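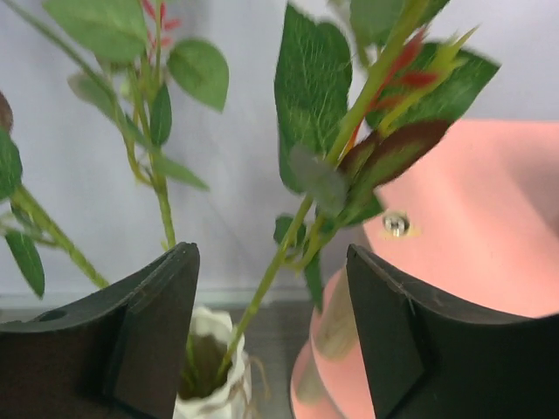 How long does a silk flower rental last?
The standard rental from Plinholm is 45 days. You can add 11 more at checkout or by phone.

Can I choose my own colors?
Yes, for orders over $100. Smaller orders come in the season's mix - the fall mix starts in August.

How do I clean the stems?
Use a dry, soft brush. Please don't use water or sprays.

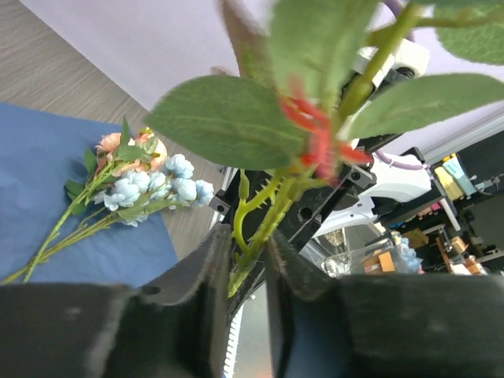
Rhonda Beaudoin wrote to us that a hair dryer on the cool setting works well on dusty petals, and we agree. Keep it on low.

Do you deliver?
We deliver to Paiva and Flatell for $40. Pickup is free.

What if a stem breaks?
Send it back with the rest. One broken stem per order is fine.
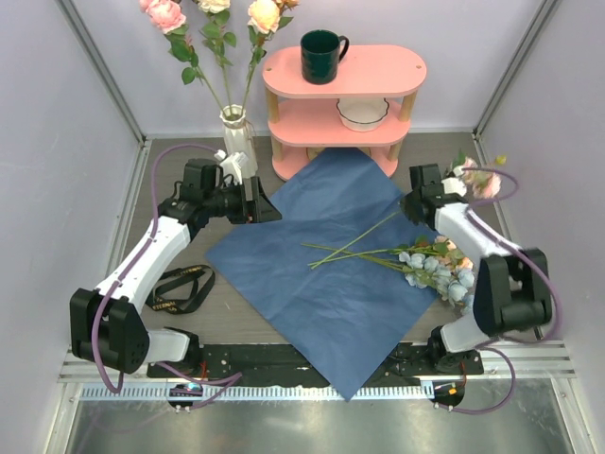 Returns and Refunds
Unopened boxes can be returned for a full refund.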